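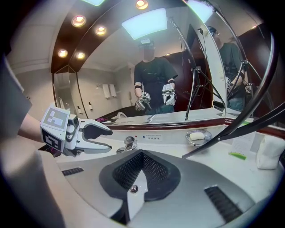
Yasmine Fawzy has done hotel bathrooms for most of her working life and she is quick. Was quick, she says, and laughs. Since May she has been doing them slowly, on purpose, with a gripper in each hand and a headset on, so that a machine can one day be taught the job. Vanity first. Soap in its dish, toothbrush on the counter, the notice card standing up, folded white cloth at the end. "You'd do that without looking," she says. "Now I look at everything."

Jovbridge, the firm she works for, cleans and resets rooms for hotels and serviced flats. The recording work is run with Claltent, who want the data. I went in expecting a row. Got a cup of tea and a long talk about toothbrushes instead.

First thing that changed, according to Fawzy: the hands. "Two fingers. You've had five your whole life and you've got two. I dropped the soap all morning. I was furious with it." She worked out that you come at a bar of soap from the side, low, and don't squeeze. She's since taught that to the others. It isn't in the Lightfoot manual, the one they were all handed on day one. "Whoever wrote it never picked up wet soap."

Second thing, the pay. Recording shifts are paid at a flat rate, cleaning shifts by the room. Some people like the flat rate. Some could earn more by the room and said so, loudly. Reece Bickerstaff, shift lead, had to sort out the rota and is still sorting it out. "I had 3 lists at one point," he says. "Who wants it, who doesn't, who says they don't but gets the hump if you leave them off."

The target was 3000 clips. They have 3109, and Claltent has asked for more. Bickerstaff reckons nearly 300 will get thrown out, mostly where somebody went too fast. Old habits. "You can't tell a good cleaner to slow down. It's like telling them to be bad at it."

So, the question. Are they training their own replacement?

Fawzy doesn't dodge it. "Yes, maybe. I asked that in the first meeting. They said it would be the lifting and the restocking, not us. I wrote it down with the date." She did too, she shows me the notebook. January 13, 2020, underlined twice. Bickerstaff is more releaxed about it, or says he is. He's seen the Kasico trolley, which was meant to carry linen up and down the corridors by itself and now lives in a cupboard under a dust sheet. "That was going to have my job and all."

What she'd like is something in writing about retraining. Nothing yet. Jovbridge says talks are going on, wouldnt say when they finish.

Her back is better, she mentions as I'm packing up — less bending on the recording days, no tubs to scrub. Her wrists are worse. She has asked for shorter turns with the grippers and Bickerstaff has put it on the next rota, in pencil.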